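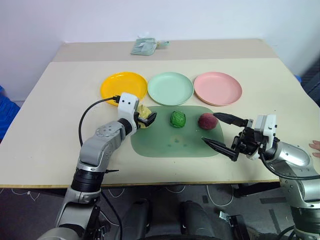

Haugland Everyday Plate

Home > Table > Plates and Bowls > Everyday Plate

Sold singly or in sets. Ships from our Gelthorpe warehouse.

The Everyday Plate is a plastic plate for people who own nicer plates and are tired of being careful with them. It goes to the yard, the picnic table, the bunk bed and the back seat, and it comes home again, usually with something stuck to it. We have sold it for 10 years with one change to the rim, which we get into below because three or four of you write to us about it every spring.

Size and shape

One size, round, big enough for a sandwich with chips or a reasonable slice of lasagna. An unreasonable slice will fit if you give up on salad. The rim stands up just enough to stop peas and slow down gravy. It will not stop soup. Please buy a bowl for soup; we make one, and it is called the Everyday Bowl, after a long meeting.

The bottom has a shallow foot ring so the plate sits flat on a flat table. On a lap it does what your lap does.

The rim, old and new

Plates made before the change have a sharper lip that held water in the dishwasher and poured it down your sleeve when you unloaded. The current rim is rounder and drains better. Old and new plates stack together, but the stack leans a little if you alternate them. If you want it straight, put the old ones on the bottom. Customers who prefer the old rim are a small group with strong feelings. We have no old stock left, including in the back, where we have looked.

Colors

The standard range is on this page and stays in stock all year. Seasonal colors turn up in March and go when they go. We don't take reservations on seasonal colors — we tried, and two households are still not speaking to us over the last of the rust orange.

Color is mixed into the plastic all the way through, so a scratch shows less than it would on a painted plate. Batches vary slightly. If you are adding to a set you bought years ago, expect the new ones to look newer.

Tomato sauce will tint the lighter colors if you leave it overnight. A paste of baking soda and water takes most of it out. A sunny windowsill takes out a bit more. After that it is a plate with a history.

Washing

Top rack of the dishwasher. Bottom rack if your dishwasher hides its heating element somewhere sensible, and you should check before you find out. By hand, use a soft sponge. Steel wool leaves a dull patch that will look dirty forever even when it's clean.

Let plates dry before stacking them for the winter. Camp kitchens in particular should read that sentence again in September.

Microwave and oven

Do not microwave it. It won't explode, but it can soften at the edges and set in a new shape, and then it rocks. Do not put it in the oven at any temperature, for any length of time, including "just to keep the pancakes warm." We have a shelf in the office for plates returned after pancakes. They look like hats.

The freezer is fine. Let the plate warm up before you drop it.

Knives

Table knives are fine. Steak knives leave lines. Cutting a pizza on it with a wheel is your decision.

Stacking and storage

Set plates down squarely, and they stack low enough to go in an ordinary cabinet under the mugs you never use. The Niltitz carrier is a canvas sleeve with a strap that holds 10 plates and closes with two snaps. It is sold separately, and it was designed for us by people who hike. You can also use a tote bag, as most of our staff do.

Buying

Single plates ship in a paper sleeve. Sets come in one color or mixed. In a mixed set we choose the colors, and we choose evenly, so please don't write "mostly blue" in the gift message box. It prints on the card, and the recipient wonders.

Schools, camps and church kitchens can order by the case. Use the trade form and tell us if you need delivery to a loading dock, because our carrier treats a gravel driveway as a personal insult. Case orders leave within three working days.

Returns

Unused plates can come back within 2 months for a refund. Used plates can come back if they crack in normal use, and we'll send another. Normal use covers dropping, stacking, children and wind. It does not cover frisbee — although we are told it flies quite well and pulls a little to the left.

Second-quality plates

Plates with small marks or off colors go to the Floltstead outlet, which is open Saturday only. They hold food exactly as well as the others. There is no online list of what's there, and the phone at the outlet is mostly decorative.

Goes with

Everyday Bowl
Everyday Tumbler, short
Everyday Tumbler, tall (tips over more)
Niltitz plate carrier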